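Film and Television Industries
Unit 6 Handout: Festival Juries, Voting Bodies and the Making of a Shortlist

Students should read these notes before the January seminar and bring a copy to class.

1. Two ways of choosing a winner

Film prizes are decided either by a jury or by a membership. A jury is small, meets in one place and watches every title under similar conditions. A membership may run into the thousands, watches at home or at screenings over several months, and never meets as a body. The difference affects which films win and how campaigns are run.

The Rindach Festival is our main case for the jury model. Its jury has 8 members, who see every film in competition and vote after discussion. A single strong advocate can carry a difficult film a long way in such a room. 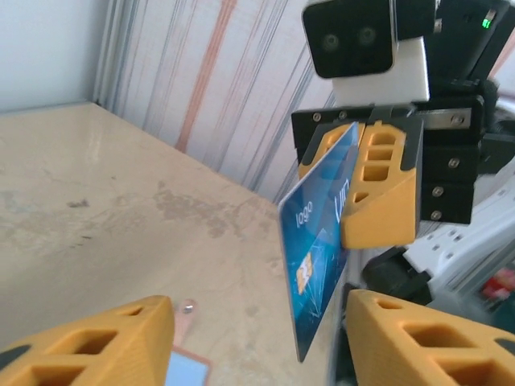 The Harries Awards follow the membership model. The voting body stands at 2,000, and in the year we are studying 217 features were eligible. Few voters can have seen them all. The first round therefore tends to favor titles that already have wide release, press coverage or a well-known lead.

2. Preferential ballots

Under a preferential ballot, voters rank the nominees. The film with the fewest first-place votes is removed, and its ballots pass to the next choice marked on each. The process continues until one title holds a majority. A film that many voters place second or third can overtake one that divides opinion – a point that often surprises students who expect the early leader to win.

Work through the practice count in class using 100 ballots and five nominees. Record the totals after each round.

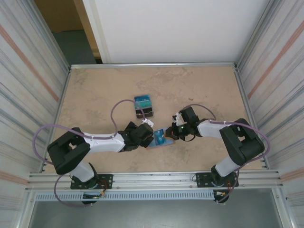

Film and Television Industries, Unit 6 – Page 2

3. Campaigns and eligibility

Distributors plan release dates around eligibility rules. Clultside Pictures opened its drama Gukham on a small number of screens late in the year, then widened the release once nominations were announced. The strategy limits early costs, but it leaves little time for word of mouth to reach voters.

Consider the following for the seminar:

Should voters be required to confirm that they have seen every nominee in a category?

Does a jury's discussion improve its decision, or give too much weight to confident speakers?

Written responses of one page are due at the start of class. Late work will be marked under the usual department policy.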